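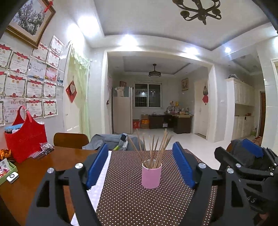
A pink cup of bamboo skewers on the dotted table runner.

News > Local > Food and Drink

Skewer suppers to start at Zerham hall as tables get set out

Zerham's shared suppers are coming back, and this time everything comes on a stick.

The first of the new skewer suppers will be held at the hall in Fukness Lane later this month, with 3 more before the spring break in April. Tickets went up on the hall noticeboard on 1st January and most of the first night had gone by teatime.

Doors at six. Food from half past. Bring your own plate if you can, the hall's are chipped and there are not enough of them.

The idea is simple enough. Each table gets a cup of bamboo skewers in the middle and bowls of things to thread on to them: chicken thigh, mushrooms, peppers, squares of firm tofu, prawns on the second night only. Diners make up their own and carry them over to the grills by the back door, where somebody will be on hand with tongs. Vegetables have their own grill. Please don't mix them up, last year's barbecue ended in a row over exactly this.

A trial table has been set with a dark brown runner printed in small white dots, and a strip of white lace-edged cloth beside it. The runner stays for the suppers. The white cloth may not, given the amount of peanut sauce expected.

Cups are to be kept small on purpose. A full packet of skewers in a tall jar tips over as soon as a child leans on the table, and organisers would rather top up than sweep up. Spares will be kept in the kitchen.

Skewers will need an hour in cold water before they go anywhere near the heat, otherwise the ends catch. There will be a washing-up bowl by the hatch for this and anyone arriving early is asked to put a handful in. Points are sharp. Under-eights to have theirs threaded by an adult, and the used ones go in the lidded bins and not the black sacks, which they go straight through.

Funach, the grocers on the corner, is supplying the vegetables and rice at cost. Meat is from the market. The sauces are being made in the hall kitchen the afternoon before, one peanut, one sweet chilli, one plain soy with ginger. Anyone with a nut allergy should say so when booking and will be put on the table nearest the stage, where the peanut bowl won't be going.

Money raised goes towards the kitchen floor. The lino by the cooker has been lifting since the summer and the quote for replacing it came in at 2,000 pounds, more than had been hoped. The autumn jumble sale made 220 pounds towards it. So there is some way to go yet, and a raffle will be held at each supper to help it along. Prizes wanted: tins, biscuits, unopened toiletries, nothing out of date please.

Seats are 8 to a table. Groups can book a whole one but should turn up together, as empty places will be given away after seven o'clock. Tickets are the same price for each night and under-fives eat free. Pay at the door or at Funach, cash only at the shop.

Parking is limited. The yard behind the hall will be shut because of the grills, and the lane itself is narrow with a bend at the bottom, so drivers are asked to use the school car park and walk up. There is a light on the path now. Disabled spaces at the front are not affected.

If it's wet the grills move under the canopy and the food will be be slower. Not cancelled, just slower. If it's windy as well then trays will go in the oven instead, and there will be fewer skewers per person until they catch up.

The Cao music group has agreed to play for the second half of the first evening, after the plates are cleared. Singing optional. The piano has not been tuned.

Help is still wanted with chopping, from two o'clock on the day, and with putting tables away at the end. Bring a knife you like and a board, with your name on both. Aprons provided. Those who chop get their supper half price, those who stack chairs get whatever's left, and judging by the last shared meal that will be mostly rice.

Leftover cooked food can be taken home the same night in your own tub. It won't be kept. Uncooked veg goes back in the crates for the Thursday lunch club, who have asked for no more aubergine.

A cold table for those who don't fancy the grill is being looked at: salads, bread, a cheese or two. Decision after the first night depending on how many ask for it. Puddings are fruit, also on skewers, with a chocolate sauce if the small pan turns up. It was last seen in the cupboard under the hatch, and whoever has it is asked to drop it back, with the lid.

Dates for the remaning suppers will go up at the hall and in Funach's window once the badminton bookings are settled. Returns for the first night should be handed in at the shop before noon on the day, so they can be sold on. A waiting list is kept behind the counter.

Filed under: Out and About, Food, Zerham

More from Local
Fukness Lane drain works put back again
Library van to stop at Zerham green on new day
Jumble sale leftovers find a home
Lunch club menu changes after soup complaint
Cao music group looking for a second fiddle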